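Guides > Equipment > Budgeting for a robot arm

Guides | Equipment | Workshops | Contact

How to budget for a first robot arm

Start with the heaviest thing the arm has to lift, and weigh it together with the gripper. Payload ratings cover both. Salma Metwally's shop at Erraji priced its arm on the part alone and had to move up a size after the quote came in.

1. Write down the part weight, the gripper weight and the longest reach. Send all three to each supplier.

2. List the extras on their own line. A wrist camera, cables, a stand and a spare set of finger pads are often left out of the base price. We set aside 3,000 for these and spent most of it.
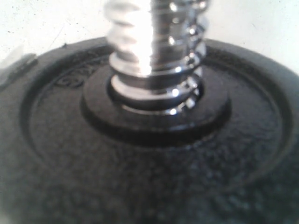 3. Ask for a trial with your own parts. Dark, rough castings and shiny metal are hard on cameras, and a demo with plastic blocks won't show you that. Cesimard gave us 10 hours on its bench in August.

4. Plan for wear. Finger pads cost us 200 a set, and we change them twice a year. Put two sets in the first order.

5. Get the service terms in writing. Our yearly contract is 1,176, with travel billed separately. Check who pays shipping if the arm has to go back.

Send the finished sheet to whoever signs off before you ask for final quotes. Changes after that point usually mean a new delivery date.

Related guides
Choosing gripper fingers
Leasing or buying: notes from Hament
Floor space and power checklist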